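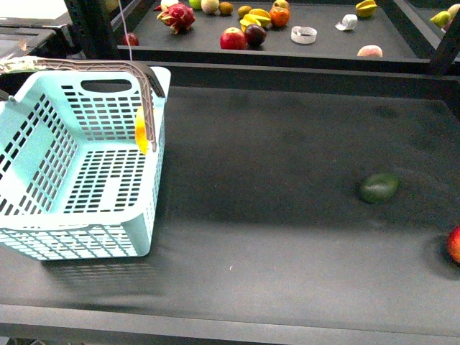
Vandano has paused fruit-sorting trials at its Urkatach site after a gripper fault on September 20, 2023. The finger failed to open on command in 6 of 152 placements, and the arm began its retract move with the fruit still held. A force limit stopped the arm each time – no injuries were reported. The firm traced the fault to a delayed release signal and will test new control software before trials resume in December.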